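Dekker Communications names new head of media advisory

29/03/2025

Dekker Communications has appointed Ravinder Lévesque as head of media advisory. The appointment takes effect in April and covers the firm's offices in Clevumville and Kornbridge.

Ms. Lévesque joins from the business desk of the Kornbridge Ledger, where she wrote a weekly column on corporate governance and edited the paper's annual survey of boardroom pay. The most recent survey drew replies from 152 listed companies, up from 136 the year before.

In her new role she will advise directors on public statements, annual meetings and dealings with the financial press. She will lead a team of 12 and report to the managing partner, Koen Postma.

"Boards are asked to explain themselves sooner and more often than they once were," Mr. Postma said. "Ms. Lévesque has spent her career asking those questions, and our clients will benefit from her judgment."

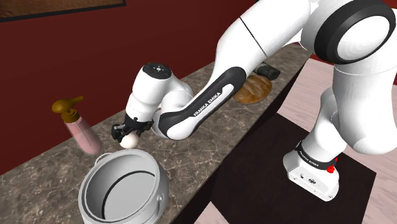
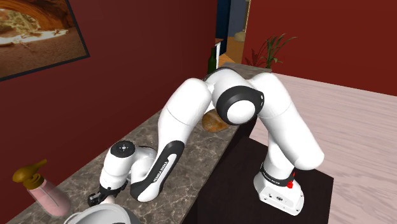
The firm will also reissue its handbook for company spokespeople, first published for clients only. The new edition runs to 429 pages - including a revised chapter on corrections and the right of reply - and will be edited by Ms. Lévesque.

Her final column for the Ledger has been published. Media inquiries should be directed to the Clevumville office.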